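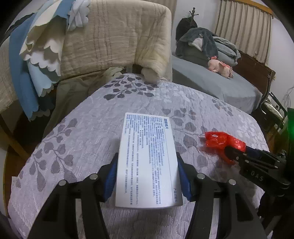

Plivwood Chore Guide
Section 6: Clearing Litter from a Bed

Print this page | E-mail this page

6.1 Scope

This section covers the removal of light household litter from a made bed and its disposal in a lined bin. It applies to two-gripper work only. Single-gripper set-ups are covered in Section 5.

Picking up litter is rated Partial on the Plivwood readiness scale. A machine can do most of the individual picks. It cannot yet be left to decide what is litter and what is not. A person must check the bed before each run.

6.2 Before you start

1. Remove anything from the bed that is to be kept. Papers, receipts and instruction leaflets are the items most often thrown out in error.
2. Fit a new liner and fold it over the rim on all sides.
3. Place the bin against the side of the bed, within reach of both grippers.
4. Check the finger pads for lint. Wipe them with a dry cloth if needed.
5. Set the grip force to Low.

CAUTION: Do not use the High setting on fabric surfaces. The fingers may close on the quilt and drag it toward the bin.

6.3 Picking order

1. Pick stiff, flat items first. Hold cards and leaflets by opposite edges.
2. Pick bags and wrappers next. Approach from above with the fingers fully open.
3. Close the fingers slowly. Stop when the item no longer slides.
4. Raise the item clear of the bed before moving sideways.

NOTE: Thin plastic film changes shape each time it is touched. Position data taken before the first contact should be discarded after it.
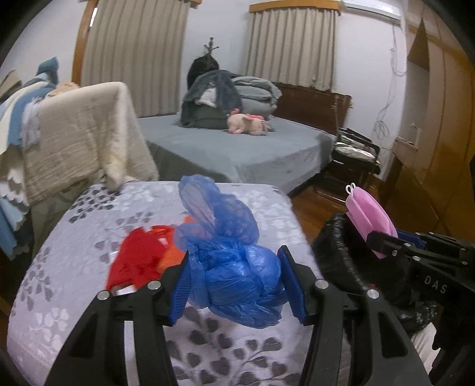 Can the routine run unattended?

Not at this release. Film and soft plastic still cause missed picks, and a person must be in the room to stop the run if bedding is caught. Demetrius Esposito's bench trials at Rorinby covered 424 picks on quilted bedding, of which 68 needed a second attempt. Two ended with the bedding pulled out of place. None of these faults was detected by the controller without help.

6.4 Release over the bin

1. Move to a point above the center of the opening.
2. Lower the item until it is below the rim, if space allows.
3. Open both fingers fully. A partial opening leaves film hanging from one pad.
4. Wait for the item to fall before moving away.

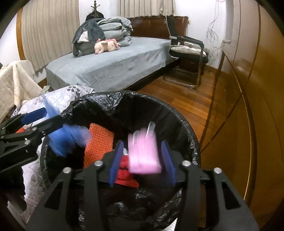

5. Check both pads. If film is still attached, close and open the fingers once more over the bin.
6. Return to the start position.

CAUTION: Do not push litter down with the fingers. The liner may tear or be lifted out with the gripper.

6.5 Faults

Item slips during lift: lower it, release, and grip closer to the middle.
Bedding lifts with item: stop, open the fingers, smooth the bedding by hand.
Liner slides off rim: stop the run and refit the liner.

After 20 failed picks in one session, recalibrate both grippers as described in Section 3.

Print this page | E-mail this page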